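工具ライブラリー「Nanus」 中間進捗報告(5月分まで)

提出先:Skoro助成プログラム 担当窓口
提出元:Nanus運営事務局

取り急ぎ。書式が旧版のままですみません。新しい様式はダウンロードできたのですが、入力欄が途中で固まるので、文章だけ先に送ります。数字の表は後日、様式が直ったら差し替えます。

全体の状況

貸出は予定どおり再開。再開日は遅れなし。ただし夜間枠だけはまだ。理由は後述。
登録の受付は窓口とPreltix(予約システム)の両方で動いています。窓口のほうが多い。想定では逆だったので、窓口の人手の組み方を変えました。午前を薄く、夕方を厚く。5時台に集中します。仕事帰りに寄って、そのまま家で棚を付ける、という使い方が多いようです。
予算は計画の範囲内。消耗品だけ先行して使っています。サンドペーパーとドリルビットが思ったより減る。後段に書きます。

前回報告でいただいた指摘への回答

(1)貸出規約の文言が分かりにくい、という点。
書き直しました。「善良な管理者の注意」という言い方をやめて、「自分の道具と同じように扱ってください」にしています。法律に詳しい方に見てもらったほうがいいとのことでしたが、まだ見てもらっていません。次の四半期にやります。
規約の紙は両面1枚におさめました。字が小さいという声があり、窓口には拡大したものを貼ってあります。

(2)延滞の扱い。
罰金は引き続き取りません。返却が遅れた方には電話。電話に出ない場合ははがき。これで大半は戻ってきています。戻ってこないものは、たいてい持ち主の車のトランクに入ったままになっています。悪気はない。はがきの文面を少しやわらかくしたら、返事が来るようになりました。前の文面は督促状みたいだったと言われたので、そのとおりだと思います。

(3)近隣への騒音。
作業室の電動工具は夕方までに制限しました。窓側の壁に吸音材を貼る案は見積待ち。隣の文具店とは月に一度は顔を合わせて話しています。苦情というより相談に近い感じです。棟の反対側の住戸からは特に何も来ていません。

貸出の傾向

よく出るもの。インパクトドライバー、脚立、高圧洗浄機、丸ノコ、水平器。季節もので刈払機。
高圧洗浄機は春先から予約がずっと埋まっています。2台では足りない。ただ買い足すと冬に置き場所に困るので、秋まで様子を見ます。ベランダと玄関まわりの掃除に使う方がほとんど。下の階に水が落ちる話が出たので、集合住宅の方には貸出時に養生シートを一緒に渡すようにしました。シートは返却不要にしたほうがいいかもしれない。泥だらけで戻ってくるので洗うのが手間。

脚立は短いものばかり出ます。長いのは持って帰れない、という当たり前の話で、配送をやるかどうか検討中。軽トラは持っていません。近くの酒屋さんが空いている時に乗せてもいいと言ってくれていますが、保険の関係がはっきりしないので止めています。保険会社への問い合わせは出しました。返事待ち。

意外に出ないもの。電動かんな。トリマー。購入時には要望が強かったのですが、実際に借りに来る方は限られています。使い方が分からないというより、家に固定できる台がない。作業室で使いたいという希望が多く、そちらの枠を増やすほうが先だと判断しました。
水道まわりの工具も少し。パイプレンチ、ワイヤー式の清掃具。清掃具は返却時の洗浄が必要で、貸すたびに窓口が嫌がります。洗い場の流しを別にしました。

講習会

初心者向けの「はじめての穴あけ」は毎回満席。定員8名。キャンセル待ちが出るので回数を増やしたいのですが、講師役が足りません。内容は変えず、下穴の話をていねいにやっています。木が割れる失敗がいちばん多いため。石こうボードの壁にどう付けるか、という質問が毎回出るので、次回からアンカーの種類の説明を足します。見本の壁を作りました。作りましたといっても、ボードの端材を枠に留めただけのものです。
包丁とぎの回は好評。砥石は持参でも可にしたら、家で眠っていたものを持ってくる方が多く、面直しから始めることになって時間が足りなくなりました。次は面直しだけで1回にします。
子ども向けの回は夏休みに。木工用の小さいのこぎりを揃える予定。予算の振り替えが必要かどうか、別途相談させてください。

教材の配布資料は、図を増やして字を減らしました。前のは字ばかりで読まれていなかった。机の上に残して帰る方が多かったので分かりました。

Preltixの件

予約システムの不具合について。前回「近日中に解消」と書きましたが、まだ残っています。
症状:返却処理をしたのに「貸出中」のまま残る。全部ではなく、延長をした分だけ。
窓口では紙の台帳と突き合わせて手で直しています。毎日閉館後に。これが地味に負担。
先方には連絡済み。再現手順も送りました。修正版は夏前に出るとのこと。出なければ延長機能を止めて、いったん返却して借り直しの運用にします。利用者には不便ですが、台帳がずれるよりはいい。
スマートフォンの画面で工具の写真が横に伸びる件は直りました。

多言語の表示も入れたい。近所に外国籍の世帯が増えていて、窓口で身ぶり手ぶりになることがあります。安全に関わる注意書きだけでも先に訳します。やさしい日本語版はできています。ふりがな付き。

点検と修理

戻ってきた工具はその日のうちに点検、というルールですが、夕方に集中するので翌朝に回ることがあります。翌朝分には黄色い札を付けて、混ざらないようにしています。札を付け忘れて貸してしまったことが一度ありました。丸ノコで、刃の締め付けがゆるかった。借りた方が自宅で気づいて電話をくれて、けがはなし。すぐに引き取りに行き、代わりを渡しました。以後、刃物のある工具は点検済みの札がない限り棚に出しません。点検表にも締め付け確認の欄を足しました。この件は別紙で詳しく出します。

バッテリーの劣化。寄付でいただいた電動工具は、本体が良くても電池がだめなものが多いです。メーカーがばらばらで共用できない。今後、寄付の受け入れは窓口で現物を見てから、ということにしました。断りにくいのですが。受け入れ基準の紙を作って、それを見せながら話すと少し楽です。
古い手工具は逆にありがたい。のみ、かんな、金づち。柄だけ替えればまだ使えるものがたくさんあります。柄のすげ替えは講習会のネタにもなりそう。

消耗品。部品と替刃はVieiraからまとめて仕入れています。単価は下がりましたが、最低ロットがあるので在庫がふくらみがち。ドリルビットは細いものから折れるので、細いほうを多めに。次回の発注で調整します。
サンドペーパーは実費でお分けしていたのを、少量は無料に変えました。小銭のやり取りのほうが手間だったので。

収納の見直し

棚の配置を変えました。以前は工具の種類別。今は用途別。「壁に付ける」「切る」「掘る・刈る」「掃除する」「測る」。慣れた方には不評ですが、初めての方には分かりやすいらしく、窓口での「どれを借りればいいですか」が減りました。慣れた方には種類別の索引を渡しています。
重いものは下段へ。持ち上げる時に腰を痛めた利用者がいたため。チェーンソーは鍵付きの棚のまま。鍵の管理簿を新しくしまた。
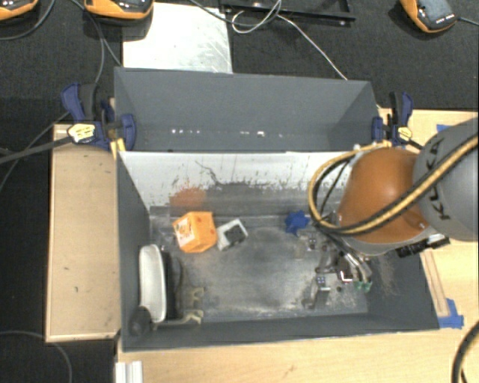
小物の紛失が課題です。六角レンチ、チャックハンドル、丸ノコの平行定規。本体は戻ってきても付属品が足りない。貸出の時に付属品の一覧を一緒に確認するようにしてから減りましたが、混む時間帯はどうしても省かれる。ケースの蓋の裏に中身の絵を貼る方法を試しています。絵のとおりに入っていれば全部ある、という形。返す側にも分かりやすいと思います。全部の工具に貼るには時間がかかるので、付属品の多いものから順に。
紛失した分の補充費は消耗品費から出しています。費目として正しいかどうか、確認をお願いします。備品費のほうがいいなら組み替えます。

床のワックスがはげてきたので、連休明けに塗り直しの予定だったのですが、業者の都合で延期。滑る場所にはマットを敷いて対応。

夜間枠について

冒頭に書いた件。夜間の開館は、申請時の計画では今期から始めることになっていました。まだ始められていません。
建物の共用部の施錠時間と合わないのが理由です。管理会社とは話をしていて、条件付きで延ばせる見込み。条件というのは、最後に出る者が共用廊下の消灯まで確認すること。これは問題なくできます。書面が来るのを待っています。書面が来ししだい、告知を出します。告知から開始までは少し間を置きたい。窓口の組み方をもう一度変えることになるためです。
夜間は返却のみにして、貸出は翌日受け取り、という案もあります。点検の時間が取れないので。このほうが安全だと思いますが、計画書の記載と違ってしまうので、変更届が必要かどうか教えてください。

利用者の声(窓口のノートより抜粋)

「買うほどではないけれど、ないと困るものがあるので助かる」
「脚立の返却、雨の日は大変。屋根のあるところで渡せるようにしてほしい」
「祖父の使っていたかんなの刃を研いでもらえた。家で木をけずってみた」
「予約画面の文字が小さい」
「延長の電話がつながりにくい時間がある」
「講習会、昼間は行けない。夕方にもやってほしい」

雨の日の件は入口のひさしの下に台を置いて対応しました。電話は回線を増やすほどではないので、留守電の案内を変えました。延長希望は名前と工具の名前だけ吹き込んでもらえば折り返しなしで受け付けます。夕方の講習会は講師役しだい。

収支(概要のみ)

詳細な表は様式が直りしだい。言葉だけで書くと次のとおりです。
人件費:計画どおり。
備品費:計画より少ない。高圧洗浄機の追加を見送った分。
消耗品費:計画より多い。前述のとおり。備品費からの流用で収まる見込み。流用の上限内です。
会場費:計画どおり。
広報費:ちらしの増刷を1回分取りやめ。町内の掲示板と回覧のほうが効果があったため。残りは夏の子ども向けの回の案内に回します。
利用者からの預り金は40件分を返却待ちで保管。専用口座。通常の収入とは分けています。

領収書の写しは別便で送ります。Vieiraの請求書だけ宛名が旧名称になっているので、再発行を頼んでいます。間に合わなければ理由書を付けます。

次の期間にやること

・夜間枠の開始(書面が来たら)
・Preltixの修正版の確認。だめなら延長機能を停止
・規約を専門の方に見てもらう
・ケースの蓋の中身の絵、続き
・子ども向けの講習会の準備、小さいのこぎりの選定
・配送の保険の件、返事が来たら判断
・吸音材の見積、比較

やらないことにしたもの。出張修理。要望はありますが、今の人数では無理です。来期の計画で改めて検討。自転車の工具も同じ。置き場所がない。

相談事項のまとめ(お手数ですが回答をお願いします)

・紛失付属品の補充は消耗品費でよいか
・夜間を返却のみにする場合、変更届が必要か
・子ども用のこぎりの購入について、広報費の残りから振り替えられるか
・様式の入力欄が固まる件。こちらの環境の問題かもしれませんが、別のパソコンでも同じでした

現地訪問の日程は、夜間枠の開始後のほうが見ていただけるものが多いと思います。それより前でもかまいません。午後2時までなら窓口も落ち着いています。夕方は説明の手が取れないので避けていただけると助かります。駐車場は建物の裏。台数が少ないので、お車の場合は前もってご連絡ください。

別紙:丸ノコの締め付けの件(経過と対応)、受け入れ基準の紙、点検表の新版。点検表は手書きの修正が入ったままですが、現場で使っているものがそれなのでそのまま付けます。

Nanus運営事務局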